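Fri 17 October – Tonside workshop, sourdough and rye trials

Long day, and a good one. I came in meaning only to feed the starters and ended up rebuilding half the rye plan, so forgive the rambling – I'd sooner have it all written down while the flour is still under my nails.

The Marum starter is the lively one again. It had domed nicely by the time I got my coat off, with a smell like green apples. The Tilahun starter (the teff one) is slower and sharper, and I've grown very fond of it.

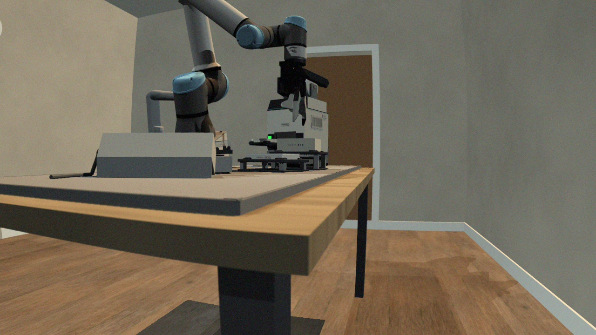 ## Rye, batch 3704

I went back to the 1956 recipe card, the one with the grease spot over the salt. It wants a hot soaker and a long rest, and in March I cut the rest short and got a gummy crumb for my trouble. Today I gave it the full 40 minutes before mixing and the dough felt like a different animal! Still sticky, of course – rye is rye – but it held a shape under wet hands and came off the scraper in one piece.

Caraway went in whole. I do like it ground, but whole seeds let people pick them out if they must.

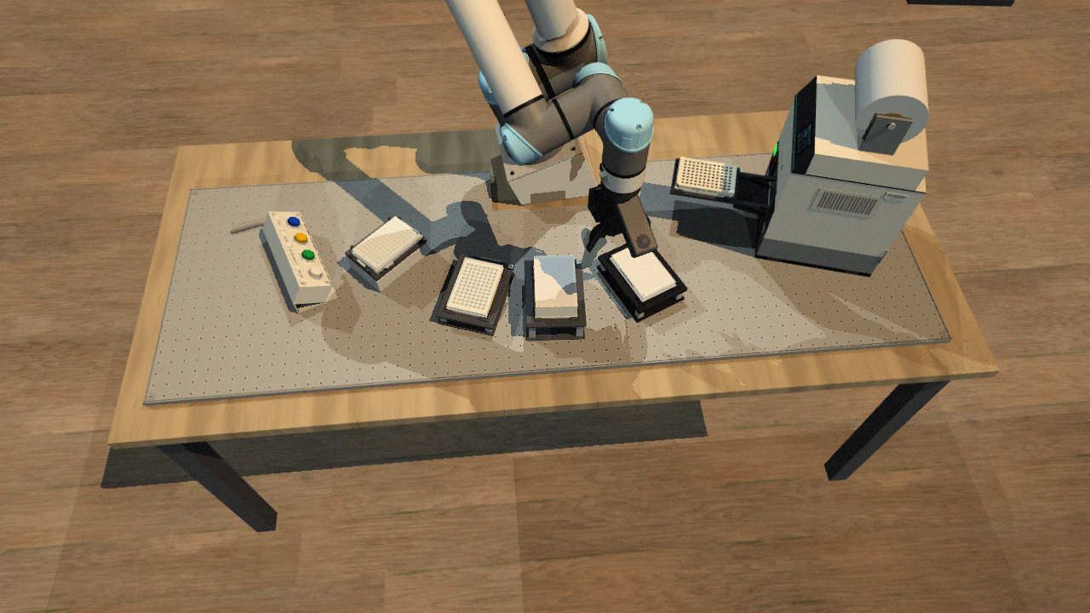
I shaped 3 loaves and put them in the floured baskets, seam up. The biggest went in last and I was stingy with the flour, so if it sticks tomorrow you'll know who to blame. The other two should drop out without any fuss.

## Zivo flour

Opened the new sack of Zivo whole rye. It's coarser than the last lot and drinks a good deal more water, so please don't follow the old sheet blindly. Add the water in two goes and wait a little in between.

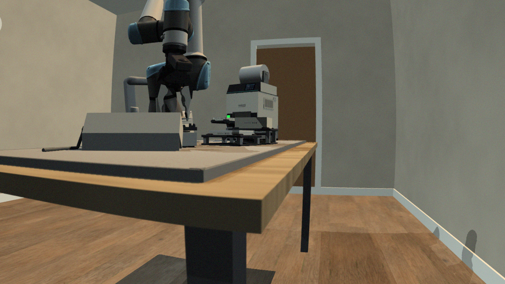
I'd also like to try it in the crackers, where a bit of grit would be welcome. Thin as you can roll them, plenty of salt, and a hot oven. My grandmother made hers with buttermilk and I may sneak some in next time.

## Left for the morning

- Feed Marum first, then Tilahun, with clean spoons please
- Bake the rye from cold, with the lid on to begin with
- Write the new water amount on the Zivo sack

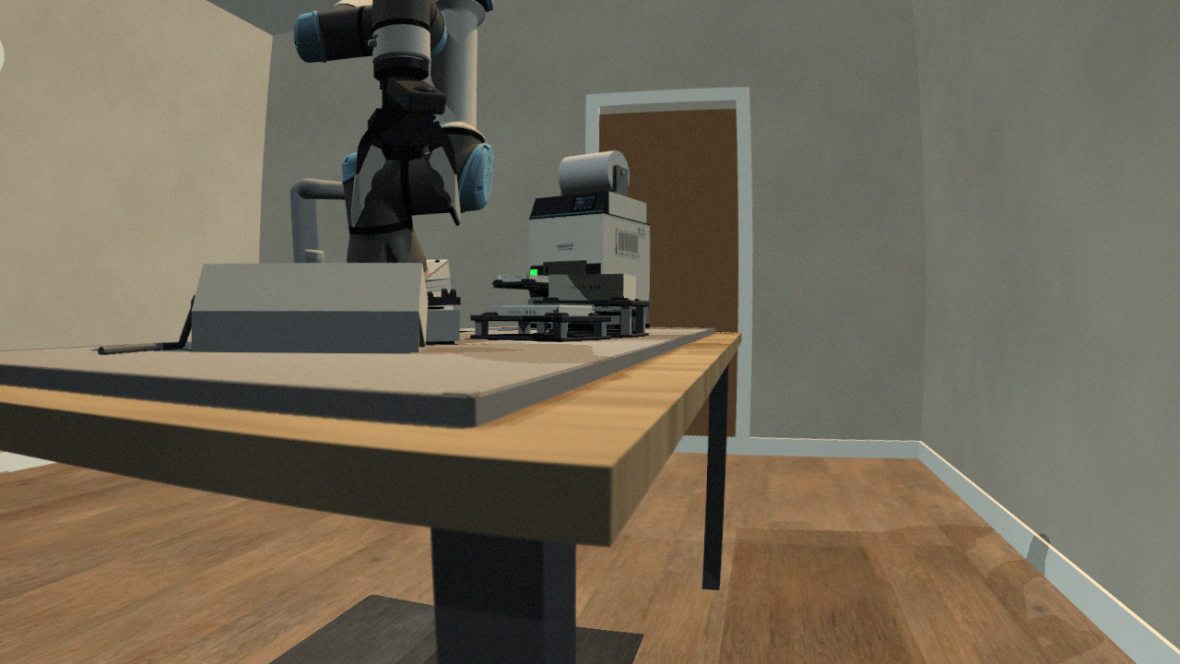 Don't slice the rye while it's warm, however good it smells. I've done it more often than I care to admit and the knife comes out looking like a glue stick. Leave it wrapped in the linen cloth until Sunday, and save me a heel if there's one going.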